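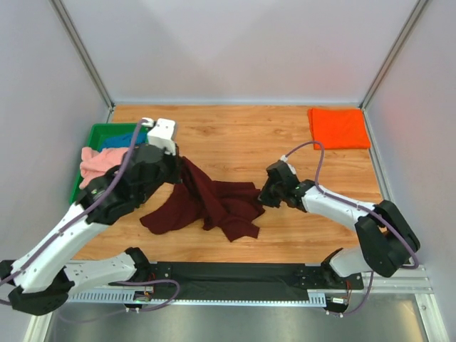 자료실 > 공개 시연 > 진행 안내

쿠키를 사용해 방문 통계를 수집합니다. [동의] [설정]

천 접기 시연 진행 방법

4월 공개일에 Ralholm 시연실에서 양팔 셀을 운영하는 담당자용 절차. 회당 14분, 설명 담당은 Razia Cheema, 조작 담당은 Pin-yu Liao.

1. 관람객 입장 전에 두 팔을 대기 자세로 보내고 비상정지 버튼을 시험한다.
2. 천은 통에서 한 장씩만 꺼내 작업대 중앙에 둔다. 펴 놓지 말 것. 구겨진 상태가 시작 조건이다.
3. Steramum에서 작업 프로필 662를 불러온다. 속도는 변경하지 않는다.
4. 손목 카메라 화면을 관람석 모니터로 전환한다. 가장자리를 찾는 과정은 이 화면으로 설명한다.

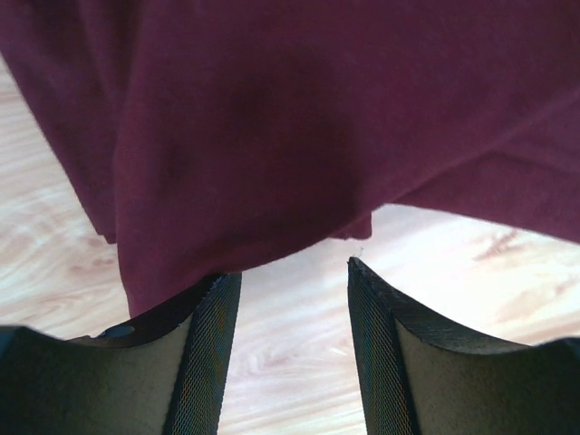

손목 카메라 화면. 적갈색 천의 아래쪽 가장자리와 그리퍼 손가락 두 개.

5. 파지에 실패하면 자동 재시도를 기다린다. 8회를 넘기면 정지하고 천을 다시 놓는다.
6. 접은 천은 작업대 뒤쪽 모서리에 쌓는다. 다음 천의 작업 영역과 겹치지 않게 한다.
7. 회차가 끝나면 로그를 Fundus에 저장하고 회차 번호를 기입한다.

가동 중 질문은 받아도 되나 패널 안쪽으로 손을 넣게 해서는 안 된다. 프로필 수정 요청은 Kausar Bhutto에게 전달한다.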